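Wiping rules: Gladys Temba on the Radier procedure

Dec 5, 2023

The cleaning procedure at Radier runs to 24 clauses, and Gladys Temba wrote most of them. It covers robot arms that wipe tables and counters in shared rooms. The first version was issued in June and has been revised 3 times.

Temba began with the cloth. "People want to talk about force limits, and we have those," she said. "But most of our reports concern cloth management. Which cloth, how it is gripped, when it is changed." Under clause 4, a cloth is assigned to one surface type and is replaced at the end of each task, whether or not it looks dirty.

The grip is covered separately. An operator must confirm that fabric lies between the gripper and the table before lateral motion starts. Bare contact is logged as a fault even when no mark is left. "A bunched cloth is acceptable," Temba said. "A cloth with the pad showing through underneath is a stop."

Godfrey Rashidi, who audits sites for Luratlow, considers the cable clause the weakest. It requires slack to be kept clear of the wiping path but gives no distance. "I can't audit 'clear,'" he said. Temba accepts the point. A fixed figure was tried and withdrawn, she said, after it ruled out the smaller tables.

Of the 314 log entries Rashidi reviewed, he rejected those that recorded a surface as clean without an inspection afterward. He wants the end of motion and the result entered on separate lines. Marks that remain should be noted by location and left for a person to assess, he said, and the arm should not repeat the pass with more pressure.

Temba has put that wording into the next draft.

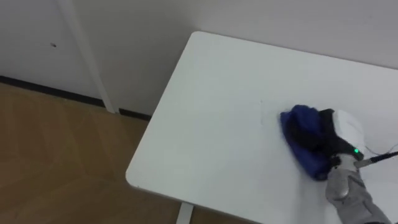
The draft also moves the status light check from the weekly list to the start of each task. Rashidi asked for the change after finding weekly sheets filled in a month at a time. Comments go to Temba's office, with the clause number in the subject line.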